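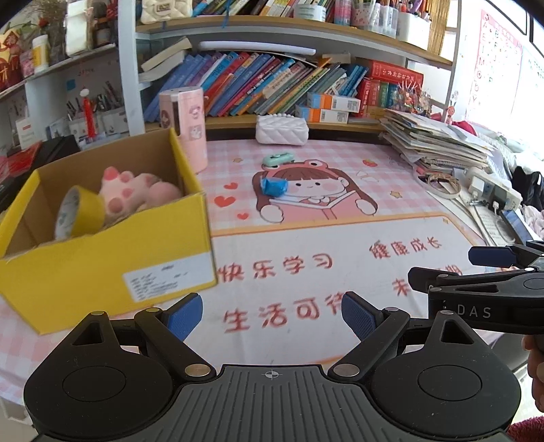 Research > Household Studies > Ultell Papers > What Goes in the Desk Box > Section 4

4. The desk box

4.1 Why desks are different

Most writing on household packing starts with the kitchen, and we understand the attraction. Kitchens break. A badly packed plate tells you about itself the moment the carton is opened, and the literature on crockery, glass and cushioning is correspondingly large. Desks have been treated as the easy part of a move: paper, pens, a lamp, a drawer tipped into a bag. Our material from the Westus apartments suggests that the desk is one of the richest places in the home to watch people decide what belongs with what, and we came away from the coding thoroughly charmed by it.

Across the 13 homes that took part, we logged 2,548 objects going into or coming out of 273 boxes. The desk boxes held a much more mixed set of things than boxes from any other surface. A kitchen box tends to have a theme that its packer can name in a word or two ("mugs", "baking"). Asked to name a desk box, people gave us sentences. One participant called hers "what I look at when I'm meant to be working", and we have found no better working definition.

4.2 Soft things and small things

We sorted every object with the Ueda scheme, which asks three plain questions: does it crush, does it roll, and would the owner be upset to lose it? The third question does a great deal of work at desks. Plush toys score low on the first two and very high on the last, and they turned up in desk boxes far more often than we had guessed when we drew up the coding sheet in January. We had given them a single row. By the time the sheet was finished they had a page.

Plush is wonderful packing company. It gives under pressure, it fills odd corners, and it can be pushed aside when something square needs to go in next to it. Several participants used soft toys as padding with complete openness. Others would not hear of it. In one home a stuffed rabbit rode on top of everything, face up, with the flaps left unfolded so that it could "see out". Both habits appear in the same family in two cases, usually with a parent on the padding side and a child on the other.

The yellow-sided carton in Figure 3 shows the kind of mixture we mean. A fuzzy pink chick with an orange beak and orange webbed feet shares the carton with packing tape, another plush toy and a small white carton with a red square on its front. Under the Ueda scheme these are four quite different objects. The chick is soft in the body and hard at both ends. The second plush is lobed and gives a packer no flat side to work with. The tape rolls. The little carton has corners, and corners are what packers push against everything else.
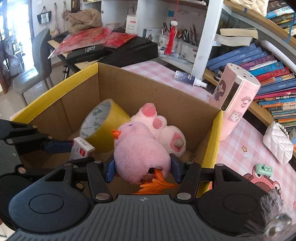 Figure 3. Open carton with yellow sides and brown inner walls. A toy chick, a large roll of packing tape, a white and pale-pink plush toy and a small white carton. The tall pale-pink container stands outside, next to the carton's right corner.

We would draw attention to the tape. Packing tape is a tool of the job, and on a tidy account it should never be inside the box at all. Yet the roll went into the box, at least for a while, in a large share of our 176 sessions, and it did so in almost every home. Lehtinen's interviews give several reasons. The box is the one clear spot when a desk is crowded. The tape goes where the hands already are. And a roll set down on a tabletop may travel, where a roll inside four walls has only so far to go. We began by coding tape in the box as an error and ended by giving it a code of its own, "tool resting", which also covers scissors, marker pens and, once, a sandwich.

The print on the roll deserves a word too. The core of this one carries lettering and green clover-like motifs, on a part of the object that is easily overlooked. We noticed a surprising amount of decoration of this kind on objects that are bought purely to be used up. Participants noticed it as well. Two of them told us they keep the empty cores.

4.3 The surface underneath

A desk is a layered place. There is the desktop, then often a cloth or mat, then the things, and in a household getting ready to move the layers do not leave in order. Pink-and-white checks cover the surface in the Figure 3 home, and that covering was discussed at more length in the interview than any single object on it. The printed picture on it is of a cartoon girl in a frog-eyed headband, holding an open book, with hearts, a strawberry and small gold stars for company. Under her is a panel of Chinese text in red. The upper lines read 快乐学习 and 健康成长, which we render as "study happily" and "grow up healthy".

It is a lovely text to find beneath a pile of belongings. School supplies and study mats with wishes of this sort are addressed to a child, but as the things build up the wish gets covered over, and it comes back into view only when something is picked up. Mudgway proposed the term "ground message" for writing of this sort, meaning words on a surface that are read in pieces, between objects. We adopted it at once. Ground messages turned up in five of the homes: on mats, on a tray, on the lining paper of a drawer, and on a plastic tablecloth with a map of the world whose southern half had been under a printer for years.

In every one of the five, the surface was the last thing packed from that desk. In three, it was folded and laid across the top of the final box. Participants described this as a matter of convenience, and it certainly is convenient, but the care taken over the folding (print inward, edges matched) suggests there is more to be learned here.

4.4 What stands outside the box

Objects beside a box are easy to leave out of a study about boxes, and our early sheets did leave them out. This was a mistake, and correcting it was the most enjoyable part of the recoding. The space beside an open carton works as a kind of waiting room. Things stand there while their owner thinks.

Tall containers are the regulars. The pink canister behind the corner of the yellow carton, with its dark vertical panel and its small cartoon pictures, is a fair specimen of a type we met again and again: upright, decorated, and awkward. Upright things can be laid down, of course, but many people resist laying them down until the very end, and a canister that might have something inside it gets a shake first. Small bags make up the second group. A white quilted purse with a strand of white beads along its top, sitting at the back of the same desk, raised the question we heard most often about bags – is it a thing to be packed, or a thing to pack into? Most packers who asked this aloud settled on both, and filled the bag before boxing it.

Spray bottles form a third group, and here opinion was firm. Participants did not like them near plush. We recorded bottles wrapped in plastic bags, bottles carried separately by hand, and one bottle emptied over the houseplants as a farewell present. A dark purple-blue bottle with a white nozzle lies on its side beyond the far wall of the carton in Figure 3, on the other side of the cardboard from the toys.

4.5 A note on color

We had not planned to code color. The Cuvance sheet on which ours is based has no column for it, and we added one after a coding meeting on 23rd May, when it became plain that we were all using it informally to tell boxes apart. Desk boxes run to color families. Pink gathers pink. In the home discussed above, the chick, the lobed plush, the canister and the checks underneath all belong to one family, and a few strays (a mint-green oblong item, something shiny and bright blue in its wrapping) stand out against it.

We cannot yet say whether people pack by color or simply own by color. The two are hard to pull apart when everything on a desk was picked by the same person, or by relatives who know what that person likes. Gifts may offer a way in. Where participants could tell us which objects had been given to them, the given things matched the family at least as well as the bought ones, and we find that rather touching as well as useful. Section 5 takes up the gift data in full, beginning with the bedside shelves.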